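3.2. Lo que la gente guarda y cómo lo guarda

Confieso que cuando empecé este trabajo pensaba que el papel doméstico era un asunto aburridísimo. Me equivocaba. Entre Shiuli Jayasinghe y yo revisamos 1626 documentos sueltos cedidos por hogares del barrio de Navberg (facturas, recetas médicas, boletines escolares, garantías de electrodomésticos que murieron hace años), y de ellos 1296 estaban metidos en alguna clase de carpeta. ¡Muchísimos más de lo que yo habría apostado! El resto vivía en cajones, sobres y, en un caso memorable, dentro de un libro de cocina.

La pregunta que me interesaba era sencilla: ¿qué hace que alguien abra una carpeta nueva? Bezerra y Piras, en el informe que cito en la introducción, hablan de «umbral de molestia», o sea, el momento en que el montón estorba tanto que hay que hacer algo con él. A mí la idea me gusta, pero creo que se queda corta. En las entrevistas salía una y otra vez otra cosa: se abre carpeta cuando el asunto recibe nombre. Mientras los papeles de la humedad del techo son «esas cosas del techo», andan sueltos por la casa; en cuanto pasan a ser «la reclamación», aparece la carpeta (y a menudo la etiqueta, escrita con una solemnidad que me enternece).

También hablamos mucho del color. Varias familias reservan el rojo para lo pendiente, aunque Nayara Guimarães, que codificó conmigo esta parte, encontró casas donde el rojo era sencillamente el color que quedaba en la papelería.

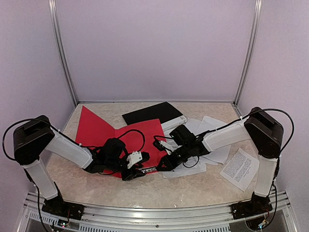
Figura 3. Carpeta roja abierta y páginas impresas sobre una mesa.

Volviendo a los números: 652 de los documentos guardados en carpeta no tenían ya ninguna utilidad legal ni práctica según sus propios dueños. Y ahí siguen. Cuando preguntaba por qué no los tiraban, me contestaban con un encogimiento de hombros o con un «por si acaso» que no admitía réplica. Una señora me enseñó el contrato de un piso en el que ya no vivía nadie de su familia y me dijo que tirarlo le parecía una falta de educación. Lo apunté tal cual.

Me queda una duda que no supe resolver con estos datos. Cauã Araújo sostiene que las carpetas compartidas por la pareja se vacían antes que las individuales, y puede que tenga razón, pero en nuestras fichas no anotamos quién había abierto cada una. En la ronda de abril añadimos esa casilla, y los resultados van en el apartado 3.4.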